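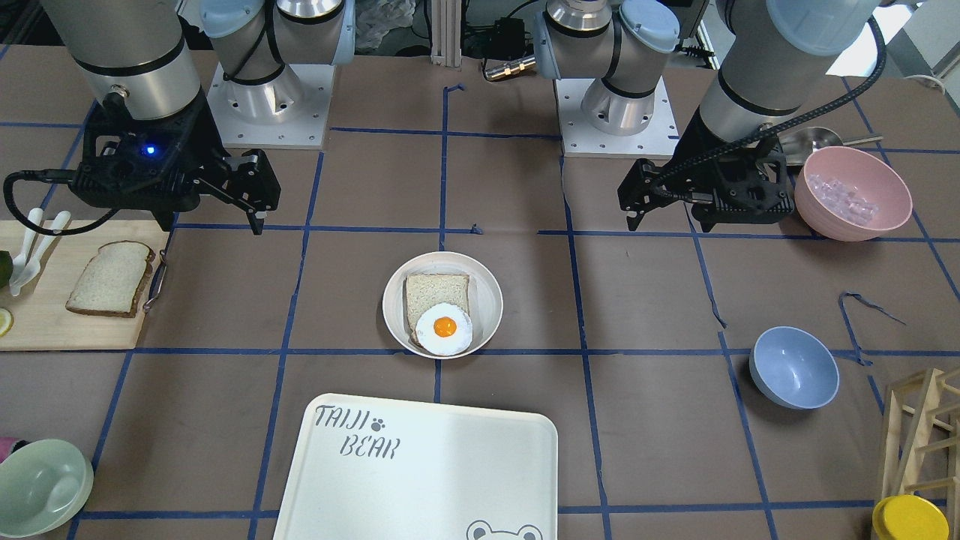 Call for participants: breakfast table and washing-up sessions
Posted 25/01/2023 by Guddale

Guddale is looking for people to come in and tell us whether our small kitchen things are any good. We have our doubts about some of them. If you have ever bought a bowl because it was a nice colour and then cursed it every morning for years, you are close to what we want.

We have read plenty of calls like this one, and most of them promise that you will shape the future of the home. You won't. You will sit at a table, or stand at it, and do ordinary breakfast jobs with ordinary breakfast things, and then answer questions from someone who has been told to keep a straight face. What you say goes into a report. The report may or may not change what gets made.

What the sessions cover

The first half is about serving. Bread on a plate, egg on the bread, plate to the table. The range has a round off-white plate with a raised rim, and the makers think highly of the rim. Zuzana Mikuš, who runs the sessions, thinks it gets in the way of a knife. We would like to hear from people who have no stake in the argument. Expect to cut toast, move a fried egg from one place to another and say what annoyed you. The food is real and you may eat it, though it will have been standing for a bit by the time you have finished giving your views.

The second half is about drinks and putting away. There are bowls, mugs, a teapot, ice and a wooden drying rack, and we are most suspicious of the rack. It has upright pegs that look fine in a shop. Whether they hold a mug, a plate and a small teapot at the same time in a real kitchen, next to a real sink, is another matter.

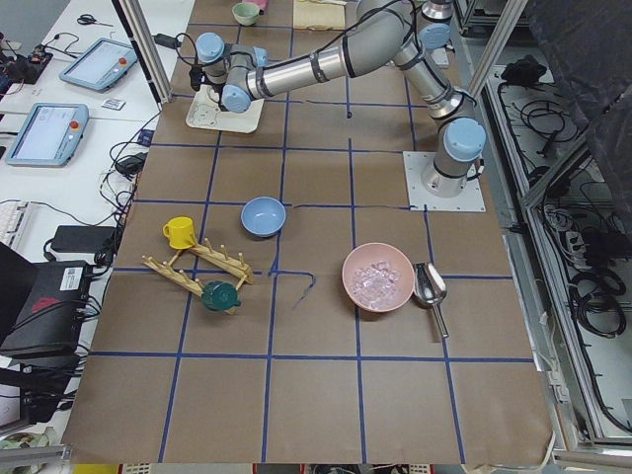

You will be asked to set things out the way you would at home. Please do that, and don't do it the way you imagine a tidy person would. In the September round we had a good many participants who stacked everything by size and told us they always did so. Oskari Aaltonen then asked them to send a photo of their own draining board, and we heard from very few of them again.

The worktable is covered in brown paper and marked off in squares with blue tape. You can ignore the squares. They are there for our notes, and nothing you put down needs to line up with them.

Who we want

People who make their own breakfast at least a few times a week. People who wash up by hand, even if they resent it. Left-handed people especially, as our last group had too few and the questions about mug handles were more or less wasted. Anyone who keeps a bowl of ice on the table in hot weather should say so on the form, because we have a scoop we are arguing about.

You need to be 18 or over and able to stand for half an hour with a break. A stool is available and nobody will mind if you use it. If you can't eat egg or wheat, tell us and we will keep those parts of the session away from you.

Who we don't want

People who work for a homeware company, sell homeware, or write about it for money. People who took part in September. People who love everything. We have nothing against cheerful participants, but a form with top marks in every box tells us nothing, and the last round produced a pile of them.

Time and pay

One visit of two hours at Plidside, ground floor, room 8. The pay is 100 euros, by bank transfer once the session is over. It used to be a voucher and people rightly complained. We don't pay for parking. There is a bus stop outside, but check the evening times before you trust it.

There is no "chance to win" anything. You won't be sent a free plate.

What happens to your answers

Your written answers are kept under a participant number. Hallgrímsson, who make the plates and bowls, see the answers and not the names. The rack comes from Ketura and they get the answers about the rack only. Neither company is in the room while you are there. We asked for that after a product manager sat in on an early session and kept explaining the teapot to people who were trying to use it.

We can't promise that either company will listen. The complaint about narrow mug handles has been in two reports already.

How to apply

Write to the participant desk at Guddale with "Breakfast table" in the subject line. Tell us which hand you use, how you wash up, and one kitchen thing you own that you wish you had never bought, with the reason. Two or three sentences will do. We read that last answer first, and it counts for more than the rest of the form.

If you are picked, Zuzana will ring you to agree a time. She rings from a withheld number, which we have asked to have changed. If you don't pick up she will leave a message and try once more.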